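Print this page | E-mail this page
Module 3041: Running a Small Catering Business
Handout 2: Ordering and holding stock
Posted in July by the Rilladby course office
4 comments | 11 shares

Stock is money that has already left the bank. A café that holds too much of it pays for shelf space and waste. A café that holds too little loses sales and has to buy at shop prices. Most of this session is on finding the point between the two for each kind of item.

Start by splitting the stock list in two. Perishables are milk, bread, salad and anything else with a short date. Dry goods are cups, lids, napkins, sugar, tea and cleaning supplies. The two groups need different rules, and it is a mistake to order both on the same day of the cycle just to keep the paperwork simple.

For each dry item, write down three things: how much is used in a normal day, how long the supplier takes to deliver, and how much you want to keep back in case of trouble. The reorder point is daily use multiplied by delivery time in days, plus the amount kept back.

Worked case. Feler, a kiosk near a bus station, uses 30 sleeves of cups a day in the busy season. Its supplier, Hirano, delivers in 2 days. The owner keeps back 12 sleeves. The reorder point is 30 x 2 + 12 = 72 sleeves. When the count falls to 72, the order goes in. 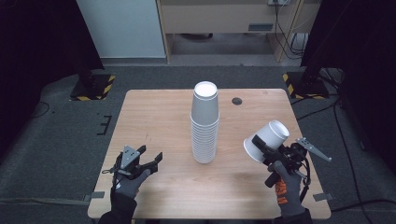 What happens to the reorder point if the supplier becomes slower?
It goes up. Each extra day of delivery time adds one more day's use, so at Feler a third day would take it from 72 sleeves to 102.

Daily use changes with the season, so the figure should be worked out again at least four times a year. Cold drinks and hot drinks move in opposite directions, and lids must be checked against the cups they fit. Running out of lids stops takeaway sales just as surely as running out of cups.

Bulk discounts need care. Busness, the wholesaler used in last week's exercise, takes money off large orders but asks for payment on delivery. Compare the saving with what the cash could have done elsewhere, and add the cost of storage.

For next time: choose five dry items from a business you know and work out the reorder point for each. Show your working. Bring a copy on paper.

Print this page | E-mail this page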